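3.2 The board and the pieces

I should say up front that we spent far more time on the board than on anything that sits on it. When I started the Fovia study I figured a shape was a shape and a flat surface was a flat surface, and I'd be done choosing materials by Friday. Two months later Rowena Saludo and I were still tilting planks under a desk lamp, arguing about grain.

The reason is friction. A piece that gets nudged along a surface doesn't slide the same way with the grain as it does across it, and a single board can be slick in one spot and grabby in the next. Most of the earlier work we read used coated panels, which are lovely and even and nothing like the tabletops people have at home. We wanted real wood with all its moods. Of the boards we looked at, we kept 14 for friction tests, and the ones that interested us most were the pale maple ones with a lot of figure in them (the wavy, flowing kind of grain, with the odd knot thrown in).
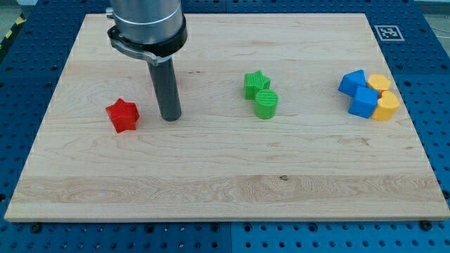 Figure 3. Red star on the maple board, with the rod at right.

For the pieces, we stayed with simple prisms: a flat top, a flat bottom and straight sides. The star is my favorite and also the biggest headache. Push a square block in the middle of one side and you have a fair idea where it's going. Push a star and it matters a lot whether you meet a point or the notch between two points — catch a point a little off center and the thing wants to spin. We rounded the tips slightly, partly so they wouldn't dig into the wood, and left the layer ridges on the sides alone. Rowena wanted them sanded off. I liked that they gave the contact a bit of bite, and we ended up running a small side comparison, which we report in Section 5.

All told we logged 217 pushes on the figured maple, with 60 of them set aside for checking the friction model and never used to fit it. Each push was short and slow, and we wiped the board with a dry cloth after every 100. We did not refinish the surface at any point, so light scuffs were allowed to build up and stay. I went back and forth on that one! A fresh surface would be easier to model, sure, but a table in a kitchen has scuffs, and I wanted our numbers to mean something to people who own tables.

One thing we'd do differently is mark the grain direction on the underside of every board before starting. In November we put one back the wrong way around after cleaning, and it took us most of a morning with the Vakus logs to work out which pushes had gone which way. Those runs are left out of Table 2.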